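Spice Jars, Again

So I finally did the spices. If you've been reading since June you know I've been threatening to do the spices ever since we moved to Datisholm, and every time I got as far as opening the cupboard, a bag of bay leaves fell on my head and I closed it again. Well! No more. I pulled the whole lot out after lunch and hauled it over to a proper big surface where I could see what I owned.

That's my first piece of advice, if you want it. Don't sort spices on the kitchen counter. The counter is already busy being a counter, you've got the toaster and the mail and last night's pan, and you end up with cumin in the dish rack (ask me how I know). Go find a large, flat, pale board or tabletop in some other room and clear it right off. Dark jars show up beautifully on a pale surface, and so does anything that leaks.

Also, do one thing at a time. I'm terrible at this. I pick up a jar, start reading the label, and put it down in a completely different place. Pick it up, look at it, decide, put it where it's going. It's slower for the first few minutes and then it's so much faster.
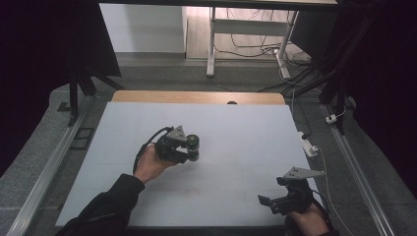
What I kept and what went

The rule I settled on was pretty loose. If I could smell it with the lid off, it stayed. If I had to shove my nose right in and think about it, out it went. The paprika was a heartbreaker, because I'd carried it all the way from the old place in Statdale and it smelled like a cardboard box. Same with the marjoram, which I'm not convinced I ever used once.

I ended up with 13 keepers, which is way fewer than I expected and still more than I cook with on a normal week. There were 2 jars of nutmeg in there, too, both opened. I poured one into the other and felt very smug about it.

The brown ones are the worst, by the way. Cinnamon, nutmeg, allspice, ground coriander, that Mutiso blend I bought at the market and love on sweet potatoes... put them all in see-through jars and they are the exact same color as far as my eyes are concerned. A black lid and a dark label look really smart on a shelf, but you can't read a thing in a dim cupboard with a pot boiling over behind you. 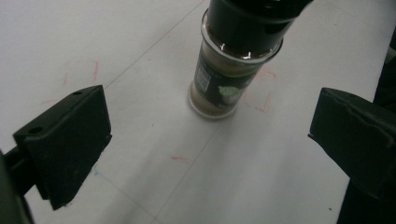

I've gone back and forth on labeling the lids. My mother-in-law does it with a white paint pen and hers look gorgeous, but my handwriting is a crime, so I'm going with little round stickers for now and we'll see if they survive the steam. If they peel I'll try the pen.

The other thing I changed is where they live. They used to be over the stove, which I know, I know, everyone says heat is bad for them, but it was handy! Now they're in the shallow drawer next to it, lying on their sides with the labels up. The tall ones don't fit, so the peppercorns and the big Zellamari chili flakes are in the cupboard with the oils. It bugs me a little that they're not all together. I keep opening the drawer to look at it anyway.

Next up is the baking shelf, and I'm already dreading the sprinkles.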